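3. Gathering the examples

3.1 What we set out to question

Most reports on learned grasping treat the examples as a given. A number of attempts is stated, a success rate follows, and the reader is left to assume that the attempts were varied, fairly labelled and drawn from something like the conditions the system will later face. We doubt all three assumptions, and we doubt them for our own data as much as for anyone else's. This section sets out how our examples were gathered and where we think the process leans on the result.

The work began as a repeat of the Tekia procedure, in which an arm picks at objects in a bin, records the outcome and moves on with little human help. The attraction is plain enough. An arm does not get bored, and attempts cost very little once the cell is running. What the procedure does not promise is that the thousandth attempt teaches anything the tenth did not. We found no measure of this in the original account, and the measures proposed since (Section 2.3) mostly reward a data set for being large.

3.2 Cell and objects

All attempts were made by one arm over one metal bin, with a fixed camera looking on. Objects were drawn from a pool of 186 household items, toys and tools, split before any recording into a training pool and a held-out pool. Each load of the bin was chosen by a script, which we call Mistex, and tipped in by hand. The person loading was told to spread the objects out only if they landed in a single heap. We now regard this instruction as a mistake. What counts as a heap was left to the loader, and loads prepared by different people differ visibly in how much clear floor they leave between objects (Figure 4).

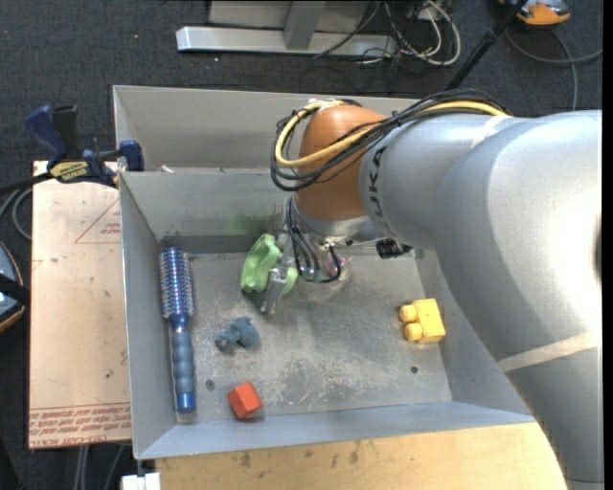
Figure 4. Collection cell with the arm over the bin and the gripper at a light green plastic object. The bin also holds a blue round hairbrush, a small slate-blue toy figure, a red-orange block and a yellow toy building block.

A sparse load is easy in ways that do not show up in the success rate. When objects lie well apart, a poorly aimed grasp has room to be poorly aimed: the fingers come down on bare metal, close, and quite often drag something in. The attempt is then stored as a success with the original aim attached to it. A system trained on many such records learns that sloppy aim is rewarded. In a crowded bin the same aim would strike a neighbour, and the record would say so. We kept both kinds of load, but the arm worked faster through the sparse ones, so they take up a larger share of the attempts than we had planned.

Object choice brings its own slant. Toys and brushes are cheap, light and hard to break, and for those reasons they fill the bins of nearly every group working on this problem, ours included. Thin flat things, wet things and things that spill are left out. We make no claim about them, and we would ask the reader to be wary of any claim that rests on a pool like ours.

3.3 Labelling an attempt

An attempt was labelled a success if the gripper was still held open by something after the lift, and if a picture of the bin taken after the lift differed from the one taken before it. Either test alone is weak. Thin parts can let the fingers close almost fully, and a failed grasp that rolls an object into a corner changes the picture well enough to fool a simple comparison.

To see how weak the pair is, Purificación Escobar watched the recordings of 20 loads without access to the automatic labels and marked each attempt by eye. Her marks and the automatic ones disagreed most often for soft objects and for any object near a wall. Near a wall, the common error was a false success: the finger had wedged against the metal and stayed open. We corrected the 20 loads she had watched and left the others as they were. The training set therefore contains errors of a known kind in an unknown amount. We could have hidden this by reporting agreement over all objects, where the figure looks comfortable, and we suspect that this is what such figures often do.

3.4 Who chooses the next attempt

For the first stage, grasp points were picked at random over the bin floor. Most attempts closed on nothing. In the second stage the partly trained system chose its own grasp points, with a fixed share still left to chance, following the scheme described for Horeck. Success rose at once, and it is tempting to call this learning. Part of it is. Part of it is that the system stopped trying the objects it was bad at. In the second stage it went back again and again to blocky items it could already lift, and bins were often reloaded while the awkward ones were still lying there untouched.

We tried two remedies. The first was to hold back a reload until 6 attempts in a row had failed, which forced the system to spend time on what was left. The second, borrowed from Soler, gave extra weight to places where repeated predictions disagreed. The first helped a little and slowed collection badly. The second sent the arm to glare on the metal, where predictions disagreed for reasons that had nothing to do with grasping. We used the first and dropped the second.

3.5 What the set can support

We use the examples in Section 4 to compare training methods with one another, all on the same records. For that purpose a shared slant does limited harm, although a method that happens to suit sparse bins will still look better than it should. We do not use them to estimate how often a grasp would succeed in another bin, under other lights, with objects somebody else had picked. Per-object results are given in the appendix, with the held-out pool listed separately.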